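Coffee at the Semitz building, and a few words about lids

I have been taking my coffee downstairs since April. The Semitz building has a cafe counter on the ground floor run by Coşkun, and past the counter there is a sitting area that most people walk through on the way to the elevators. The tables are round and white and the chairs are yellow plastic-looking shells, closer to lime when the ceiling lights are on. I was against the chairs at first. They are fine for half an hour. After that my back notices.

I usually get there at 10, when the line is short. A medium is 14 ounces and I get it to go even when I plan to sit. The ceramic mugs are heavy and the coffee goes cold in them. A paper cup with the lid on keeps it drinkable until I have read what I came down to read.

The lids changed over the winter. The old ones were white and popped loose if you squeezed the cup at all. The black ones grip better, but you have to press all the way around the rim. If you only press the top, it leaks at the seam and you get a ring on the table. The tables are glossy, so the ring wipes off with a napkin, but it shows until you do.

I tried the place in Plakham for a couple of weeks as well. Better pastry, worse seats, and a 14 minute walk each way. Pitano is closer but only has a standing bar.

The window side is the one to pick if you want daylight. The wall there is all glass and white frames, and it gets chilly near the doors.
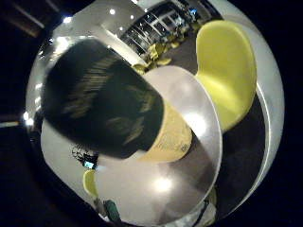
Refills are half price if you bring the same cup back before noon, and you can keep the lid on until you reach the counter.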